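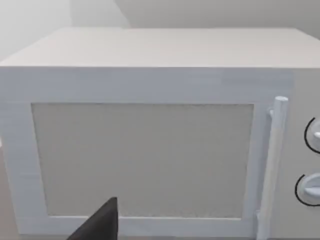

The Break Room, Rebuilt

Posted May 29, 2025 by Elínborg Frandsen

Welcome to the gallery for Plondora, the project that has taken over the east end of our Brindport office. I used to run the test kitchen, meaning I opened appliance doors for a living and wrote down how it went. Now a simulated arm opens them and I write down how that went. My title got longer. My desk got smaller.

The kitchen at the start of the page is the rendered one, where most of the day's work now gets done.

Microwave, white, tall handle
Two round knobs on the right, a bar handle beside the door, and the dark tip of the gripper finger down in front. A person looks at a door like this and has it open before finishing a sentence. My job is to write out everything that person didn't have to think about. The task sheet for this one has 38 lines, and line one is "locate handle."

What the night queue did to mornings
We load the runs before we go home and the machines work through them while we sleep. Last night it was 429 attempts. Nobody's wrists hurt, I'll give it that. Under the old arrangement I did 19 doors on a good day and complained through most of them. Mornings are for reviewing now: coffee, headphones, door, door, door. Lewis, our scheduling software, sends a cheerful message when the queue is finished. It has never once asked how my weekend was.

Who does what these days
There were 14 of us on the bench team, and there still are, which surprised several people who had already cleaned out their drawers. Four moved over to building kitchens on screen. They argue about knob outlines the way we used to argue about whose turn it was to descale the kettles. The rest of us label clips, sort failures and decide what counts as "open." (A hand's width. It took three meetings.)

Things I miss
The noise, a little. A room full of doors slamming has a rhythm to it, and you could tell from the hallway who was having a bad day. I also miss the leftover popcorn from the heating tests. A rendered microwave makes no popcorn - I raised this at the planning meeting and it was noted.

Things I don't
The burn cream. The laminated sign about the burn cream.

Next up
Drawers in July, on the Ukon bench, with real hardware and real screws that go missing. I've asked for my old stool back. More pictures when there's something to show.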